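4. Setting up the Lirkel label printer

4.1 Loading a roll

The Lirkel takes one roll at a time. A full roll holds 500 labels. Use rolls with the narrow core only; the wide-core rolls sold for the older Cedden printer fit in the bay but will not turn.

1. Switch the printer off at the back.
2. Press both side tabs and lift the lid until it clicks.
3. Slide the roll guides apart and set the roll between them with the labels feeding from underneath.
4. Push the guides in until they touch the roll, then back them off slightly. The roll should turn with one finger.
5. Pull the end of the roll under the gray bar and out through the front slot.
6. Close the lid and switch the printer on. It feeds one blank label and stops.

Note: If the printer feeds three or more blanks, it has not found the gap between labels. Hold the feed button until the light blinks twice, then let go.

Caution: The cutting edge inside the front slot is sharp. Keep your fingers clear when you pull the labels through.

4.2 Connecting to a computer

Install the Arkitz software before you plug in the cable. If the cable goes in first, the computer may pick a general driver that prints everything at the wrong size. To fix that, remove the printer from the computer's list, restart, and begin again from step 1.

1. Run the installer and accept the default folder.
2. When the screen says "Connect now," plug the cable into the square port on the printer.
3. Wait for the light to turn solid green.
4. Choose your label size from the list and print a test label.

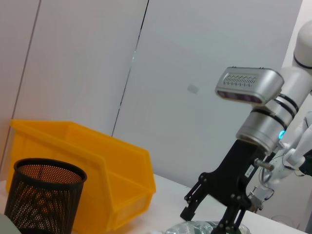

The test label should show a border on all four sides. If one side is missing, open Settings, choose Position, and move the print area one step at a time toward the missing side. Print again after each step.

4.3 Darkness

The darkness setting runs from 1 to 160. It leaves the factory at 109, a good match for plain paper labels. Plastic labels need a higher setting – start ten steps up and print a test.

Caution: Running at the top setting all day shortens the life of the print head.

4.4 Error codes

E12: Lid open. Press down on both corners.
E20: Out of labels, or the roll is in upside down.
533: Print head too hot. Leave the printer on with the lid open and wait for the code to clear.

For codes not listed, see section 9.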